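Drellby Color Words

README for the main table and its companion files

Drellby is a table of the words people use for colors when they are not trying to be exact. It has 3,000 rows. Each row is one person's answer to one printed color chip, typed the way it was written down. The table was put together by Yurani Cáceres and Sivaprasad Thampi as a side project to Mamani, a spelling dictionary for everyday English.

If you only want the answers, open answers.csv and ignore the rest.

What is in the folder

answers.csv: the main table, one row per answer
chips.csv: one row per chip, with the code printed on the back
words.csv: the word list, with spelling variants joined under a single headword
people.csv: age band, first language, and the room the person sat in
notes.txt: remarks made while answering, when the person agreed to have them kept
README: the file you are reading

Columns in answers.csv

answer_id: a running number with no meaning outside the file
person_id: matches people.csv
chip_id: matches chips.csv
raw: the answer as written, including misspellings and capitals
headword: the cleaned form, matching words.csv
second: a second word, if the person offered one
light: window, lamp, or mixed
flag: empty unless one of us had a doubt about the row

The word list has 169 headwords. A headword is kept separate if at least two people used it. Words used by a single person stay in the raw column, and their headword is set to "other". We know this throws away some good ones ("swimming lesson", "old bus"), so search the raw column if that is what you are after.

How the answers were taken

People sat at a table with gray paper on it and turned over chips one at a time from a shuffled stack. They wrote a word or two on a card and moved on. There was no list to choose from. If someone asked whether a color was "really" green or blue, the person running the session said to write whatever they would say at home.

Sessions ran in the afternoon, and the last group was on a Sunday. That group had lamp light for most of its chips, so filter on the light column before you compare it with the others.

Cards were typed up by one of us and checked by the other. Where we could not agree on the handwriting, the raw column has a question mark in place of each letter we could not read. 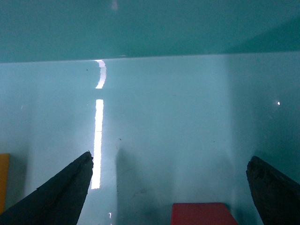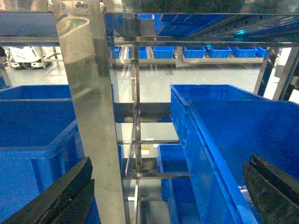
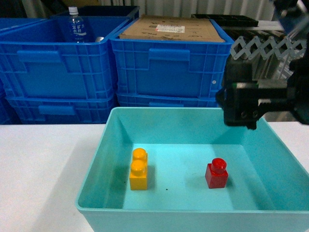 Blues and greens

Most of the disagreement in the table is in this part of the range. The same chip can be called teal, turquoise, aqua, sea green, or plain blue by people sitting side by side. Chips on the border have the chip_group value "bg" in chips.csv.

Some things to know before you count anything:

Teal and turquoise are separate headwords. A few people used them as the same word, and several said so in their remarks, but we left the answers alone.

Aqua and aquamarine were joined in the first version. They were split again in April after Sivaprasad found that the two were being given to different chips. If you have an older copy, download the table again.

"Blue-green" and "green-blue" are kept apart. Some people seem to put the stronger color last and some put it first. We have no way to tell which person does which, so do not read the order as a measurement.

"Light" and "dark" are stripped from the headword but stay in raw. "Pale" is treated the same way. "Sky", "navy", and "baby" are not stripped, as in sky blue.

Reds, oranges, and yellows

This part is quieter. The one trouble spot is the stretch between yellow and orange, where answers include gold, mustard, amber, school bus, and egg yolk. "Yellow-orange" and "orange-yellow" follow the same rule as above.

Pink was given to fewer chips than we expected. Salmon and coral took many of the cards, mostly from people in the older age bands.

Grays and browns

Gray and grey are one headword, spelled gray. Beige, tan, and sand are three. Taupe has a flag on every row, as two sessions had a talk about what it meant before the cards were filled in.

Known problems

Chip printing. The chips were printed by Proltance in two batches. The second batch is a little darker in the greens. The batch column in chips.csv says which is which.

First language. People who grew up with a language other than English are in the table but are too few for a fair comparison between languages.

Color vision. We did not test anyone. People were asked, and those who said they had trouble telling red from green are marked in people.csv.

Gloss. All chips are matte. Shiny things are often named differently from flat ones, and the table says nothing about that.

Using the table

You may copy, change, and share the files, including in paid work, as long as you name Drellby and both authors. Please do not try to match person_id to a real person.

Corrections go through the Manik tracker. Give the answer_id and what you think the row should say. Corrections to raw need a look at the original card, so those take longer.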